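Questions fréquentes – kit de préhension manuelle Rotovine

Page mise à jour le 21 janvier 2021

À quoi sert le kit ?
Le kit Rotovine permet d'enregistrer des gestes de manipulation sans bras robotisé. L'opérateur tient une pince dans chaque main et exécute la tâche lui-même : plier, trier, ranger, suspendre. Les enregistrements servent ensuite à entraîner un robot équipé de la même pince.

Que contient la mallette ?
Deux pinces manuelles, deux caméras avec leur support, une mire de calibrage, un chargeur double et un jeu de garnitures de rechange. L'ordinateur n'est pas fourni.

Peut-on travailler avec une seule pince ?
Oui. Le mode se choisit au démarrage de la session. Pour le linge et les grandes pièces de tissu, nous conseillons tout de même les deux : une pince maintient, l'autre déplace.

Quels textiles peut-on saisir ?
Le coton, la maille, les tissus ajourés et la plupart des synthétiques. Prenez la pièce par un bord, un ourlet ou une bordure cousue. Les mailles très ouvertes peuvent s'accrocher aux articulations si on les saisit en plein milieu. Les garnitures standard ne conviennent pas à la soie fine – demandez la version lisse.

Combien de temps dure une session ?
La batterie tient 100 minutes en enregistrement continu. Dans la pratique, la fatigue du poignet arrive avant. Prévoyez des pauses.

Combien d'enregistrements faut-il pour une tâche ?
Cela dépend de la tâche et de la variété des objets. Pour le pliage d'articles simples, notre atelier de Dusbridge a retenu 372 démonstrations après tri. Une tâche avec des pièces de formes très différentes en demande davantage.

Quand faut-il changer les garnitures ?
Nous recommandons de les remplacer toutes les 3000 fermetures. Le compteur est affiché dans le logiciel Harus, onglet Entretien. Les éraflures sur les doigts eux-mêmes sont normales et n'ont pas d'effet sur la prise.

Le logiciel est-il compris ?
Harus est compris pour un poste. Chaque poste supplémentaire nécessite une licence. Les fichiers s'exportent dans un format ouvert, sans passer par nos serveurs.

Faut-il une table particulière ?
Non. Évitez seulement les surfaces brillantes sous un éclairage direct, qui gênent le suivi de position. Un plateau clair et mat convient bien.

Quel est le délai de livraison ?
13 jours ouvrés en France métropolitaine, sauf en août, où l'atelier ferme. Les commandes passées pendant la fermeture sont traitées à la reprise.

Peut-on louer le kit ?
Oui, par l'intermédiaire de notre distributeur Matlala. La location comprend les garnitures mais pas la licence supplémentaire. Une caution est demandée – elle est rendue après contrôle des pinces.

Que faire si une pince ne se referme plus complètement ?
Vérifiez d'abord qu'aucun fil n'est pris dans les pivots. Nettoyez à sec avec une brosse souple, sans lubrifiant. Si le défaut persiste, relancez le calibrage, puis contactez l'assistance en indiquant le numéro de série gravé dans la mallette.
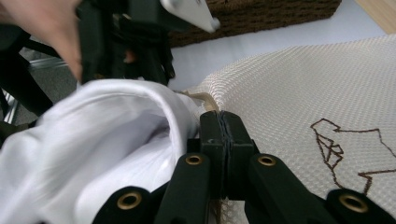
Temps de lecture : 3 min

Prise d'un textile ajouré par le bord, à la jonction de la bordure beige. La seconde pince se trouve de l'autre côté du tissu blanc.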